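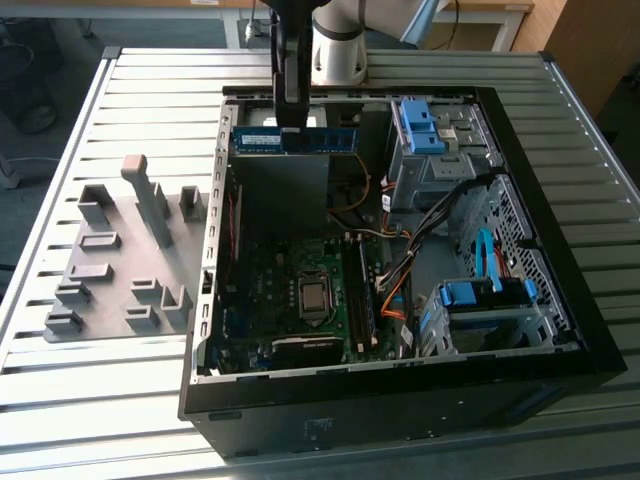 Week 4: Working memory, or why you forgot the milk

Okay, so last week I read you a list of 17 words and most of you lost the middle. I did too! We hold the first few and the last few, and the rest slides off. Please reread the Hekilard chapter before July.

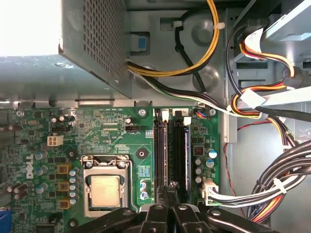

Short-term storage is small, and attention decides what gets in. I like to think of it as places to put things — a bit like the two black memory slots beside the processor on that Dell board, with a stick sitting in the right one. Don't push it too far, though. People group things (phone numbers, say) and a slot can't do that.
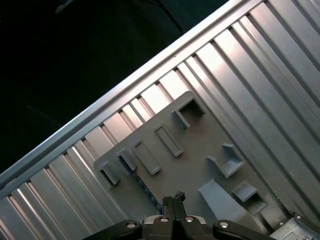 Gray plastic board on ridged metal.

For next time, try the word list on a friend and bring your notes.

Related handouts
Week 3: Attention
Week 5: Sleep and recall
Reading list (Ott Kairys)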